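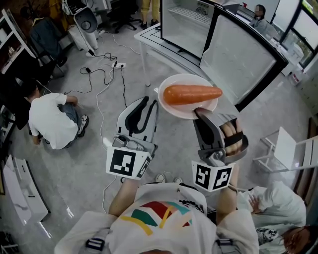
Open afternoon at the Jumham workshop

Members who signed up for the September outing spent an afternoon at Romaniuk, the automation outfit on the upper floor of the old cannery at Jumham. We were let in at 2 and split into two groups, one starting in the machine room and the other with the people who work on teaching robots to handle things.

The machine room was the more familiar half for most of us. Romaniuk builds small sorting lines for growers and packing sheds, and they had one going with a load of mixed citrus. It was slower than people expected. We were told the speed is set by the grading cameras and that the belt could go quicker if the customer would put up with more fruit in the wrong bin. Several questions came up about cleaning, and the answer was that the belts come off in one piece and the rest is wiped down by hand at the end of the shift.

The second half was about handling. A gripper is held in each hand, with the fingers through the handle and a strap over the back, and the job is done with the gripper jaws instead of bare hands. Printed black and white squares on a cube at the base of each one let a camera work out where the gripper is and which way it is tilted. The movements are recorded, and the recordings are used later to train a robot arm with the same kind of jaws.

The task on the day was a carrot on a plate. The plate is held by the rim, and the trick is to keep it level while you move. A round carrot will roll given half a chance, and it did for most of us. Each visitor who wanted a turn got one. The grippers are lighter than they look, but your wrists know about it by the end. You can't feel how hard you are squeezing, so you have to watch the jaws the whole time. People who sew or tie flies seemed to pick it up quickest.

Staff said one task might be recorded 64 times before they move on to the next, with the plate and the food put in a different spot each time. A good recording takes less than 20 seconds. Clumsy ones are kept in a separate folder, and there was some discussion over whether a robot learns anything useful from them. Opinion among the staff was divided.

Uvow, the software that lines up the recordings, was shown on a laptop over afternoon tea. It draws the path of each gripper as a coloured line, and it was easy to pick the beginners by the wobble.

A few practical notes for anyone going next time. The stairs are steep and there is no lift. Wear closed shoes and watch for cables on the floor. Parking behind the building fills up early, but there is plenty on the street near the Rosport turnoff. Photos are fine in the handling area but not in the machine room.

Romaniuk will take another group before the end of the year, with a limit of 10. Put your name on the sheet at the next meeting if you would like to go. Those who missed out this time will be offered a place first.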